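The Ircombe cubicle desk

White top, cable opening, fabric back panel
191 shares | 8 comments

We've been fitting Ircombe desks into cubicles since October and I still get a bit giddy about the top. It is big, pale and plain, and a tiny job such as fiddling with a stapler gets all the elbow room it could want. Small silvery things show up beautifully against it (try finding a dropped staple on dark walnut!). 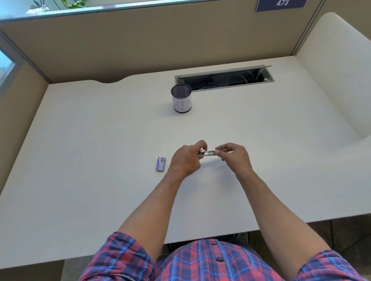 Small metalwork over the middle of the desk, with the mesh BIN behind.

Leen Yammine in our showroom swears by a pen cup as a desktop bin, and I'm a convert. Black wire mesh, a strip of white paper round it, three letters in pen. It takes the fluff and bent staples that never make it as far as the big bin under the desk.
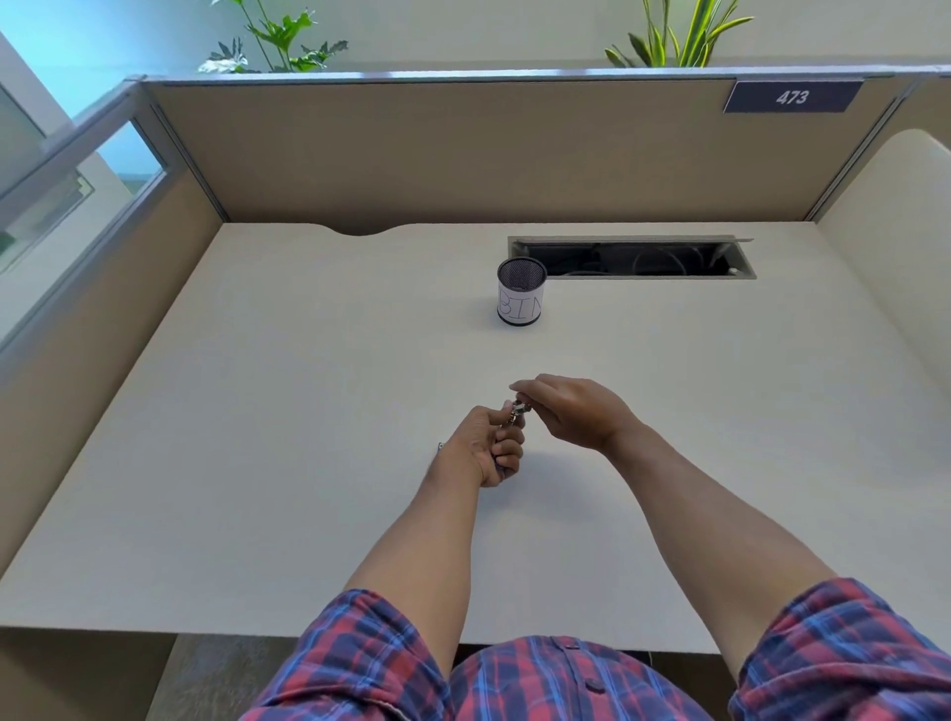
The cable opening is my favourite part, though. It has a grey metal trim and sits towards the back, so chargers and leads drop down out of the way and you get the whole front of the desk to yourself. Banus power blocks fit underneath with room to spare, and so do most others we've tried.
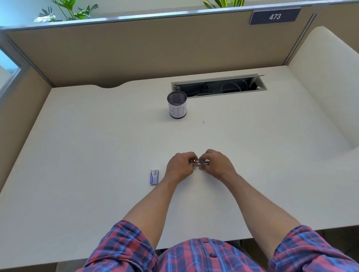 Can I order the top without the opening?
We only make it with one, but the Ghanem desk has the same white finish and an uncut top.

Thiện Đoàn wipes ours down every evening with a damp cloth and a drop of washing-up liquid, and it has stayed lovely. 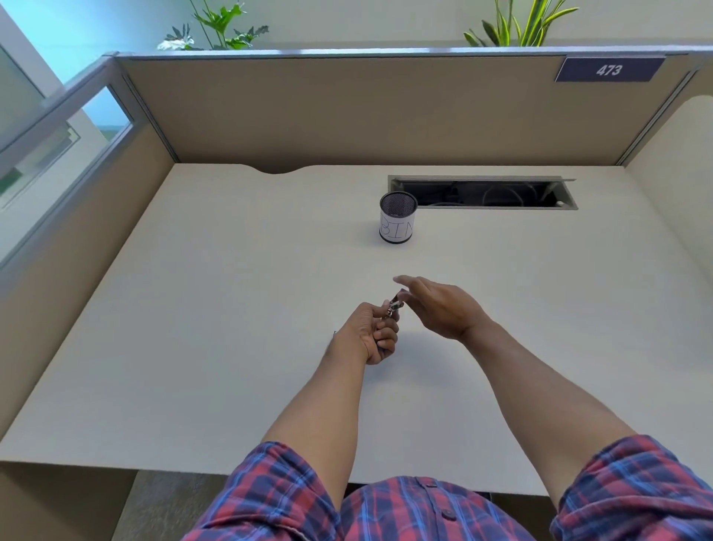 Ordering

Ask for item 354 at Romudgate. Delivery takes six working days, legs and fixings included.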